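Claltero Round Bowl, White
Category: Kitchen & Table > Bowls > Everyday

Print this page | E-mail to a friend

I love this bowl for counter snacks and fruit — it's plain and round, and it suits almost anything you put in it. Item 302 in the Wulusska range, 7 inches across. Line it with paper and cleanup is a breeze!

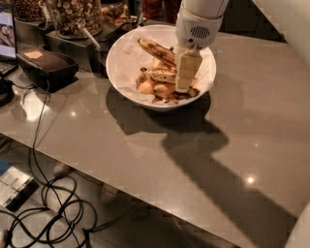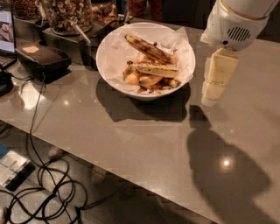
Round white bowl, lined with white paper, with banana pieces and spotted peel.

Stack up to 30 on a shelf. Matching plates are due in November.

Comments (3)

Farzana Khattak: Got two for the break room and went back for more. So easy to wipe out!

warraich_home: Does it come in a bigger size?

pia: I'd buy it in blue tomorrow.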